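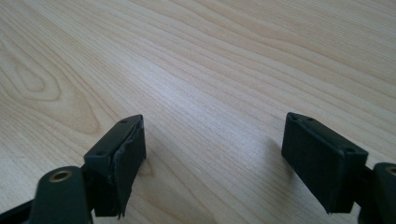
Bench table top, oval figure on the left, grain running up to the right.

15 Mar 2026
Notebook entry, Amrit Chisholm

Came in on a Sunday to look at the table top in peace. Hélène Boychuk wants a yes or no on whether we buy more of these from Gradeck, and I have been putting it off because I don't believe half of what the sheet says.

What the sheet says, for the record: pale top, matt finish, "selected for calm grain". I would like to meet whoever did the selecting. There is a great oval swirl on the left with rings going round and round it, a shade more orange than the rest, and your eye goes there every time you sit down. I don't dislike it. If I were making a top for my own kitchen I might put it right in the middle. But calm it is not, and if the next lot are meant to stand next to this one in a row, I want to know whether we get a swirl on each, a swirl on none, or pot luck.

Second grumble, the colour. In the middle, where the light lands, the grain goes nearly white. Move your head and it is honey again. Hélène thinks the top has faded there. I think it is glare and nothing else. Neither of us has proof. The way to settle it is to turn the table end for end and look again at the same hour, and I will do that before anyone writes "fading" in an email to the supplier.

Solid or veneer? The sheet avoids the word, which makes me suspicious. An oval figure like that can come from a flat-sawn board, so the face alone tells me very little. Ogilvie told Hélène over the phone that it is "obviously solid" but he has only ever seen it on a screen. I want to look at the end grain and the underside with a torch. If the rings on top have nothing to match them at the end, we have our answer. Not done today, the torch was flat and the spare batteries have gone wherever spare batteries go.

Finish. Feels smooth with the flat of the hand, both along the grain and across it. No drag. Gustamwood's oil is what they claim went on, two coats. I have no way of telling two coats from one by touch and I doubt they have either. What I can do is a water test on a corner: a few drops, leave for 19 minutes (the length of the radio programme, if anyone wonders), wipe and look for a ring. Then the same with cold tea. I am not doing it in the swirl, in case it does mark and I have to look at it for years.

Against all this, things I will grant:

The grain is fine and close, and the long wavy streaks towards the far part are handsome. I can't find a seam in the face from where I sit, though I said the same about the Jikudwood top in November and was wrong about that one. It took Hélène running a fingernail over it to show me. So: fingernail test too, slowly, the full width.

Also it is pleasant to work at. A matt top doesn't throw the light back at you as hard as the old varnished one did, even with that bright patch. I sat and wrote this on my knee to keep the pen off it, which probably says I like it more than I am letting on.

Price. Order number 2217 is the one on hold. Gradeck want an answer on a batch of 50, and they will take a bit off for it. I don't see why we need that many when the back room holds a fraction of it. My view is we ask for a pair first, picked by them without any warning that we are fussy, and see what turns up. If both come with ovals and orange rings then "calm grain" should come off the sheet.

To do
- turn the table, check the pale patch again
- torch and batteries, then end grain and underside
- water and tea on a corner, write down which corner this time
- fingernail across the face
- ask Gradeck in writing: solid or veneer, one word will do
- Hélène to hold 2217 until the above is done

Added later, after Hélène rang: she would sooner have a lively top than a dull one and says customers ask for "character". Perhaps. They also ask for tables that match. I have told her I'm at about 60/40 against, and could be talked round by a clean tea test.

Recent entries
Jikudwood top, the seam I missed
Drawer runners that stick in damp weather
Oil or wax, second attempt
Where the good clamps went

Home Notebook Bench Timber Contact Back to top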